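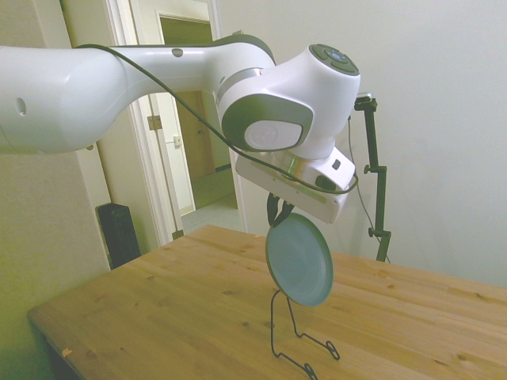
I finished my first full-length technical translation last night — 344 pages of assembly manual for a firm called Evex — and I'm still buzzing! Manuals get a bad press among translators, but I love them. Every part needs one name and one name only, and you have to stick to it from the first page to the last. Take a robot arm in white with a black cable looping down by the gripper: is that a cable, a lead or a cord? Pick one, write it down and never wander. My term list for this job ran to 944 entries, and I enjoyed adding every single one (yes, even the flanges).

The agency, Fedura, gave me 60 days, which felt generous until I reached the safety chapter. "Must", "shall", "should" — my source language gets by with one verb for all three, so I wrote back with a long list of queries and got lovely, patient answers.

Next up is something completely different, a walking guide to Plondinberg. It's only 50 pages, full of old street names and local puddings, and I've already started a new term list. I begin on it in the morning, once I've cleared my desk.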